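Tassen über Kopf abtropfen lassen oder richtig herum?

Gefragt von skamine_17 – Kategorie Küche & Haushalt

Hallo zusammen, ich bin gerade in meine erste eigene Wohnung gezogen und habe keine Spülmaschine. Meine Tassen stehen nach dem Spülen kopfüber auf der Arbeitsplatte und riechen am nächsten Morgen etwas muffig. Wie macht ihr das? Lohnt sich ein Abtropfgestell?
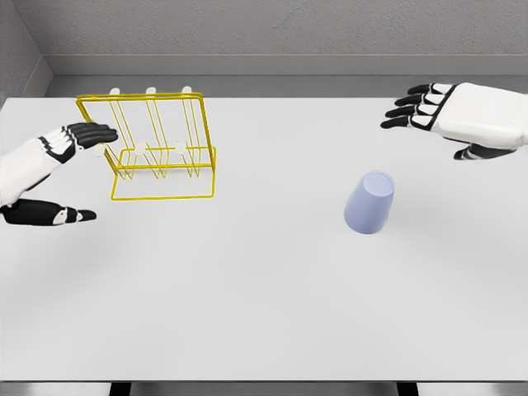
2 Antworten

Antwort von Zdislava Koubek (hilfreichste Antwort, 19 Stimmen)

Glückwunsch zur Wohnung! Ich spüle seit 17 Jahren von Hand und mache es richtig gerne – Radio an, heißes Wasser, herrlich! Kopfüber ist völlig in Ordnung, nur muss von unten Luft dran. Direkt auf einer glatten Platte schließt der Rand fast dicht ab und die Feuchtigkeit bleibt drin. Ein einfaches Drahtgestell reicht völlig. Ganz heiß nachspülen, dann ist das meiste in einer halben Stunde trocken. Und bitte das Geschirrtuch oft wechseln, meins kommt jeden Montag in die Kochwäsche (im Sommer auch öfter).

Antwort von davberg

Abtrocknen und in den Schrank, fertig. Gegen den Geruch hilft Natron, ein Teelöffel pro Tasse, über Nacht stehen lassen.

Kommentar von skamine_17: Super, danke euch beiden! Natron probiere ich heute Abend gleich aus.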